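Workshop tips for a student robot arm club

These notes are for students and parents who help at the Brillosham Robot Arm Club. We run two arms on one table and spend most of our time picking up, moving and packing ordinary grocery items. The tips cover what we do before, during and after a session. Most of them will work for any small club with a table and a couple of arms.

Setting up the table

Wipe the tabletop before anything goes on it. Crumbs and dust get under flat packets and change how they slide. A damp cloth is enough. Dry the surface afterward and give it a few minutes.

Check the clamps next. Push each arm base by hand, side to side and then front to back. If it shifts at all, loosen the clamp, seat it square on the rail and tighten it again. Don't just crank it tighter where it sits. A clamp that is a little crooked will walk loose again before the session is over.

Look at the cables with the arms folded, then with the arms stretched out. A loop that hangs fine in one position can snag in the other. Leave enough slack for the wrist to turn all the way and tie the rest back to the arm with hook-and-loop strips. Zip ties are fine for the base, but they are a pain on the wrist, where you will want to undo them.

Working with paper bags

Paper bags are harder than they look. They crumple and they make a lot of noise. A new bag is stiff and springs open after you squeeze it. A bag that has been handled a few dozen times goes soft, and the fingers close on it much more easily. If you practice only on soft bags, your program will have trouble with a new one, so keep both kinds in the bin.

Start with the bag lying flat and come at the plain crumpled part, where there is some loose paper to pinch. Open both grippers before either arm moves in. When two arms share a bag, decide which one holds and which one pulls, and write it on the whiteboard.

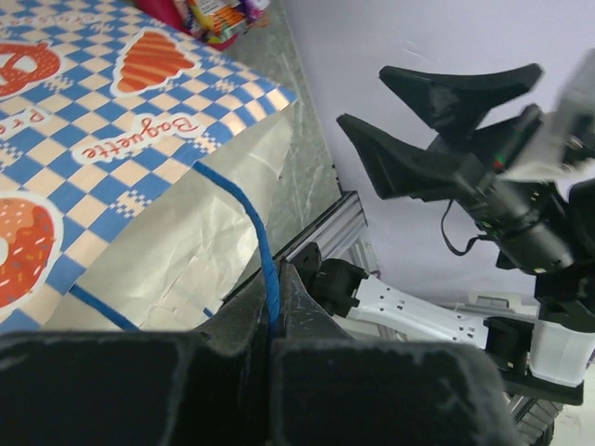 Working with snack packets

1. Start with one packet lying flat, away from everything else. Get that pick working ten times in a row before you add a second.

2. Open the fingers wider than you think you need. If the packet is turned at an angle, turn the wrist to match. Students like to skip the wrist turn and drag the packet straight with one finger. It works until the packet catches and folds.

3. Come down slowly for the last inch. Fast moves are fine up high, but the picture from the wrist camera smears when the arm is moving quickly, and you can't judge the edges of anything from a smear. Stop, let the arm settle, look, then go.

4. Move on to piles only when single picks are boring. Three packets overlapping is plenty. Take the top one first and put it down well clear of the others.

5. Packets with air in them roll and slip. Close gently, wait a second, then lift. If the packet squirts out, lower the fingers a little before you try more force.

6. Use different colors. We keep green, orange, purple and red packets on hand. It makes it a lot easier to talk to the driver: "the orange one" beats "the one next to the other one."

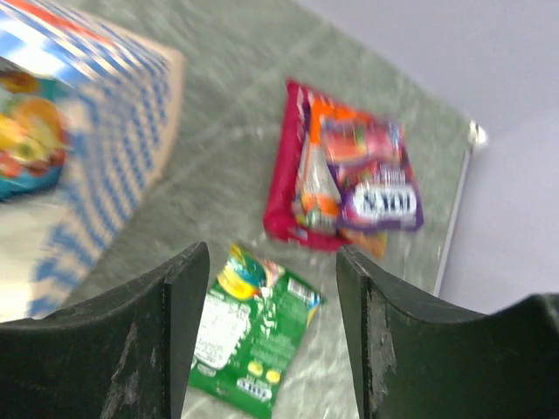

By the Brillosham Robot Arm Club
Posted Oct 24, 2020 in Workshop Tips

Looking after gripper fingers

Fingers wear first at the tips and along the inner edges. Scuffs and pale scratches are normal and you can leave them alone. What you are looking for is a chip with a sharp corner, which will tear thin packets and paper. Run a fingertip along the edge with the power off. If it catches your skin, take it down with fine sandpaper – 320 grit or so – and wipe off the dust.

Don't swap just one finger of a pair. A new finger and a worn one grip differently and you will spend the evening chasing a problem that isn't in your code. Mark each pair with the same number in paint pen, on the back where it won't rub off.

Keeping a log

We use a plain spiral notebook. Each try gets one line: the item, which arm, picked or dropped, and a word or two on what happened. By the end of August we had 2,104 lines, and 318 of them were drops. Of the last 26 drops we read through together, 12 had the same note next to them, "came in too fast." That is where the slow last inch came from.

Write the line right after the try. If you save them up for the end of the night they all say "fine."

Storing the practice items

Keep boxes and bags upright on a shelf and packets in a shallow bin, one layer deep if you have the room. Anything that has split goes in the trash that same day, or you will have ants. Practice food is not for eating, even if it is still sealed. Bring separate snacks and keep them off the robot table.

Before the Cluromier meet

Pack the clamps and the wrench in the same box as the arms. Bring your own packets and at least two bags, new and soft. The tables there are a different height from ours, so plan on redoing your starting positions when you arrive and leave half an hour for it.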